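Thread: the house rules we use on our two-arm tabletop setups. I wrote the first version in September and have changed it a lot since. Posting it in pieces because people keep asking me for the file and the file is a mess.

1/ Scope. Two small arms, one table, one operator, recorded episodes. If you run big industrial arms behind a fence, you have real standards to follow and you should go read those. This is shop practice for small stuff.

2/ Before power on: walk around the table once. Cables first. Every cable on an arm needs enough slack to reach full extension and not so much that it can get under the wrist. Move each arm by hand through its range and watch the cable the whole way.

3/ Label every arm on the arm itself. Handwriting is fine. We had a spreadsheet at Olosero that said which arm had which calibration file, and someone swapped two arms on a Thursday afternoon. We lost 84 episodes. The spreadsheet was correct the day it was made.

4/ Calibration gets checked at the start of every session and again after any bump. A bump means any contact you could hear. People argue with me on this one. The check takes 5 minutes.

5/ One person has the stop. That person doesn't talk on the phone, doesn't edit the task list and doesn't reset the table. If they need to do any of those, the arms are disabled first and they say "disabled" out loud.

6/ Hands stay out of the work area while the arms are live. This includes "just nudging" a block that landed badly. Finish the episode or throw it out. If you throw it out, mark it as thrown out with a reason code. Don't delete it.

7/ Table seams. If you push two boards together, check the height across the joint with a straightedge. A small lip will catch a thin object being dragged and you will spend a day blaming the policy. Clamp the boards or tape underneath. No tape on top, it shows up in the data.

8/ Object sets. Ours mix hard, soft, shiny and thin on purpose. A set that is all blocks tells you how you do on blocks. Write the set down before the session and don't add things halfway through because somebody found a nice cup.

9/ Shiny metal goes in the set but gets a note in the log, along with which lights were on. Nazar Kravchuk pushed for this and he was right. We could finally explain why the morning and evening runs at Sotley didn't match.

10/ Soft things get reshaped between episodes the same way every time, or get randomized every time. Pick one and write it in the protocol. The bad option is each operator doing whatever they feel like, and that was us for most of the first year.

11/ Resets. The operator who resets follows a printed card. We use 3 start layouts per task and rotate them. Left to themselves, people put the target closer and closer to the gripper as the day goes on. I do it too.

12/ Grippers: look at the fingers every 500 cycles. Check for wear, loose screws and anything stuck to the pads. Replace fingers in pairs, even if one looks fine.

13/ Seating. The operator's chair and feet stay clear of the arm mounts and the cables. It sounds minor. A knee against a table bracket moves the whole table a little and you won't see it until you compare the first and last episodes.

14/ Logs. Session name, operator, arm labels, object set, layout, lights, faults. Flarna's template has roughly twice that many fields and half of them come back blank. Short and filled in is better.

15/ The Ostapchuk people asked if they can reuse this. Yes, go ahead. Change what doesn't fit your table – but keep 5 and 6 as they are.
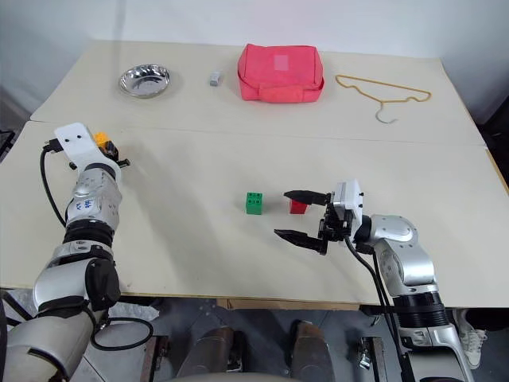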